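Small Kitchens & Rentals > Moving in, moving out

Print this page | E-mail this to a friend

Is it worth renting a place with no oven?

Posted by Parviz Farahani

I've been offered a one-bedroom on the top floor of an old building called the Ploltard. The light is good, the neighbors are said to be deaf, and the landlord wants $600 a month less than anything else I've looked at. The catch is that there is no oven. There is a two-burner cooktop and, next to it, a cupboard that opens onto a pipe.

When I asked the agent where the oven was, she told me that "most tenants find they don't miss it." I'd like to meet these tenants. I cook most nights, nothing fancy, but I do roast things, and twice a year my family comes over and expects a bird.

My current place comes with a countertop oven and I've been using only that for the past few weeks, to see if I could live that way. So far I've eaten a lot of toast.
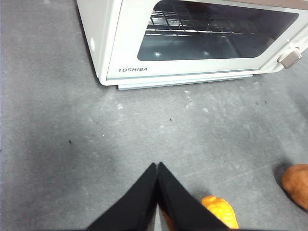
What I'd like to know

1. Has anyone lived for a year or more without a full-size oven, and did you stay sane?

2. Should I ask the landlord to put one in, or will that just remind him that he could be charging more?

3. The lease says I may not "install or cause to be installed any appliance." Does a thing that sits on the counter and plugs into the wall count as installed?

I have to answer by the end of June.

Posted by Davoud Rezaei

I did it for 12 years, across three apartments, and my sanity was a matter of debate before that. Take the place.

On your third point first. I'm not a lawyer, but in every lease I've signed, "install" meant something wired, plumbed or screwed to the building. A toaster oven is about as installed as a hat. Still, get it in writing. A two-line e-mail will do: "I plan to keep a plug-in oven on the counter, please confirm that's fine." If he says yes, save it somewhere you'll find it. If he doesn't reply, send it again. Landlords who can't be reached in June become very easy to reach when it's time to discuss the deposit.

Don't ask him to put an oven in. You already know why.

Do ask about the wiring. Old top-floor kitchens often run off one tired circuit along with the bedroom, and you don't want to learn that by roasting a chicken in the dark. Ask which breaker the kitchen outlets are on, and then go and look at the panel yourself, because he will guess. Plug the oven straight into the wall, never into an extension cord or a power strip.

While you're there, look at the floors and the edges of everything. I once moved into a place where the previous people had left their junk behind, including some sheet-metal thing with a torn tab curling up off it, right at sock height. You want that sort of stuff gone before you get the keys, or at least written into the move-in report, so it doesn't turn into your junk on the way out.
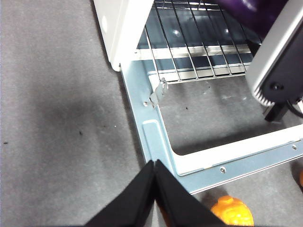 Pale blue metal base on gray carpet, with the torn tab sticking up near the corner.

As for the $600, it's a real number every month and the family bird is twice a year. With one month's difference you could take the whole lot of them to a restaurant and let somebody else worry about the gravy. I put this to my own mother. She didn't speak to me until dessert, and I count that as a win too.

What you will miss is the drawer under the oven where the baking sheets live. Mine have been behind the couch for years. 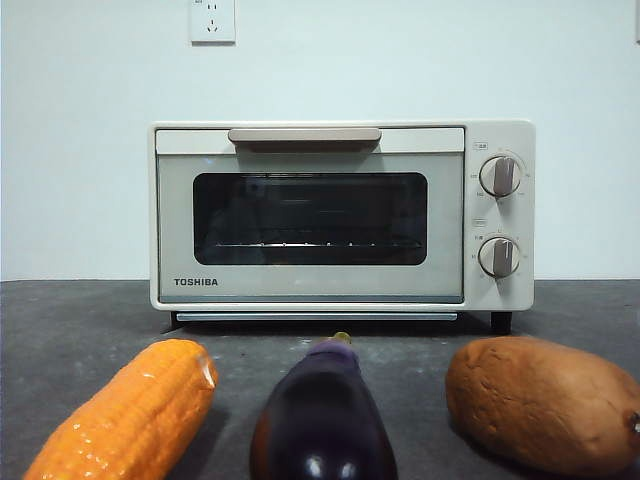 Cooking small is mostly a matter of shopping small, and that took me longer to learn than anything to do with heat. I used to come home from Kruger's market with a week's worth of groceries and stand there wondering where to put them. Now I buy for tonight and maybe tomorrow. If I can line up three vegetables in front of the oven and still see the counter, that's dinner, and whatever is in the cupboard can join in. You'll waste less. You'll also visit the store so often that the cashiers start to worry about you.

Posted by fevel_street_flat

Disagree with the above. I took a no-oven place to save money and spent the savings on takeout by the second winter. Know thyself etc.

Also CHECK THE STAIRS. Top floor of an old building means you carry everything. Mine had 57 steps and I hated every one of them by name.

Posted by Davoud Rezaei

Fair point about the stairs. Parviz, count them before you sign, preferably while holding something heavy.

Print this page | E-mail this to a friend

Related posts
Can my landlord charge me for a cupboard that was already broken?
Zindo folding table: will it hold a sewing machine?
Deposit of $1000, and he kept it all for "dust"
How do you get a couch up a spiral staircase
Roommate pays less rent but owns the only good pan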